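Sorting Bottle Waste at the Source
Project report, Gillespie Innes
Submitted June 5, 2024

1. Background
Our building on the Lusen campus sends its drink containers to general waste along with everything else. My project looked at what goes into one small lined bin and how the mix could be separated before the bag is tied. Over 16 days in the Hurnov study area I logged 704 items, most of them drink bottles.

2. Materials
I used one small bin with a yellow translucent liner, folded over the rim so it would stay put.

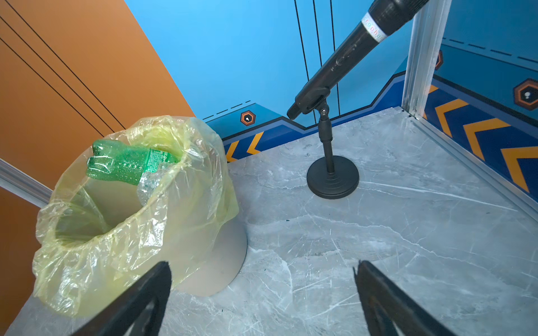

Liners were changed every evening and the used ones were weighed on the Zoder scale. I left caps on unless they were already off.

3. Sorting
Bottles were grouped as clear plastic, coloured plastic or glass. Glass was the awkward one — it has its own depot stream here.
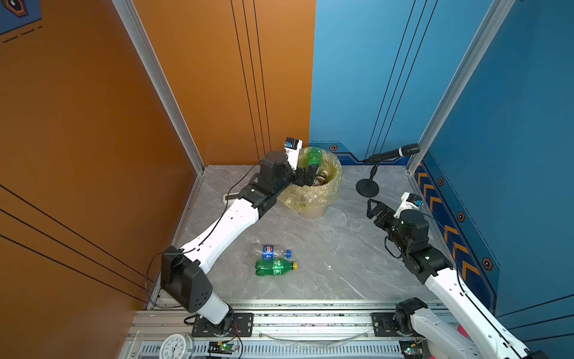 Figure 2. Green plastic and brown glass bottles in the same bin.

Medicine containers were not in my original plan. I added a separate line for them on the tally sheet, with loose caps recorded beside it.

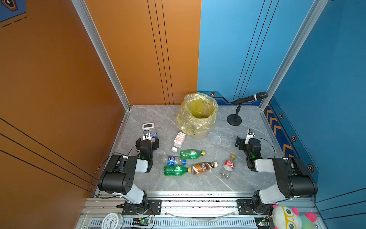

Figure 3. Mixed items before sorting, including a medicine bottle with its cap off.

4. Crushing
Crushed bottles take up less room, but labels are harder to read once the plastic is creased.
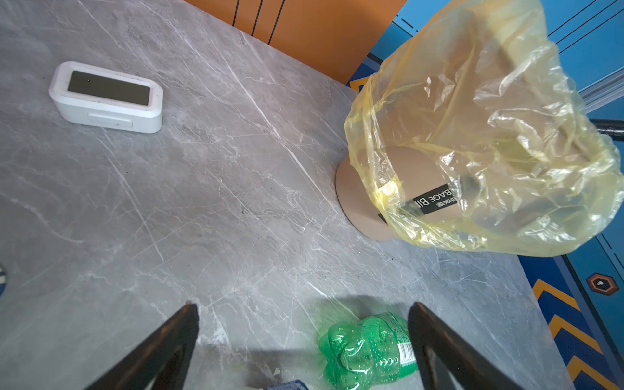

Figure 4. Crumpled green bottle, with the lined bin at right.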